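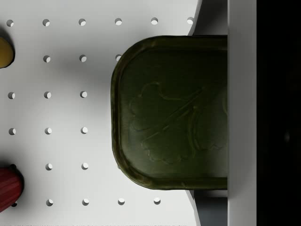

We use cookies to keep you logged in and to remember your settings. Manage cookies | OK

Simulated pick cell keeps dropping the tins – pads or wrist?
Posted by mossgate in Cells & Fixtures, May
Reading time: 2 minutes

mossgate
Right, I've been going round in circles with this one. It's the Pudia cell, one ceiling-mounted arm with a parallel gripper, all in simulation for now. The job is dull: pick things up off the pegboard, put them in a crate. Mugs are fine, bananas are fine (I know!), but the flat tin with the rounded corners slides out of the fingers whenever the wrist turns. I've put the pad friction up twice and I'm still losing it. 27 drops overnight. Do I keep fiddling with the pads or is something else off?

tallow_pete
Leave the friction alone, you'll end up with pads made of glue and then the real ones will let you down. What's your finger closing force? I had the same trouble on our Sugawara setup and it was set far too low, left over from when we were picking up eggs.

mossgate
Default. I never touched it, so that's me told. Here's the layout anyway, in case it helps.

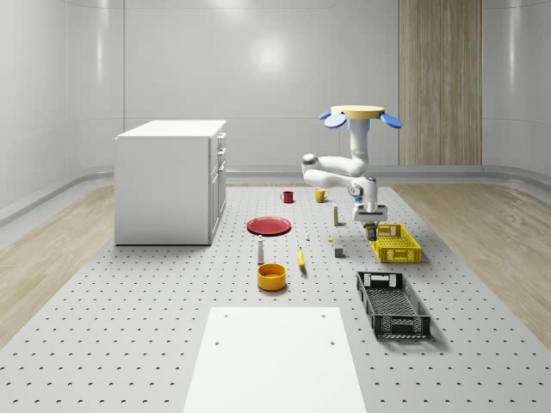 Pudia cell with a blue can in the gripper, yellow crate next to it and the black one nearer the front.

kestrel703
I'd look at where you're gripping before you touch any numbers. A small round can is easy, it more or less sits itself between the fingers. With a flat tin that has a rim all the way round, if you pinch it near one end the rest of it is a lever, and the wrist turn does the rest. Move the grasp point towards the middle and try again.

tallow_pete
Disagree, sorry. If it held properly it would hold off-centre too. Force first, then grasp point.

kestrel703
And if you crank the force up in sim the contacts go jittery and it pops out like soap – I've watched it happen. We lost most of May to that on Zutau.

binday
Has anyone asked about the collision shape? Ours came in as a plain box, so the fingers were closing on square corners that weren't on the tin at all. Swapped it for a proper rounded one and the drops went from 27 a night (same as you, funnily enough) to 4. Worth turning the collision view on before you argue any more, you two.

mossgate
Oh for heaven's sake. Just looked and it's a box. I pulled the tin in from the old Cisto library and assumed it was sorted. Rebuilding it now, and I'll move the grasp point while I'm in there.

tallow_pete
Change one thing at a time or you won't know which of them did it!

mossgate
Fair. Shape tonight with the pads back to where they started, grasp point tomorrow. I'll post the drop counts for both.

kestrel703
Put the seed in as well please, the last lot of numbers in here were no use to anyone without it.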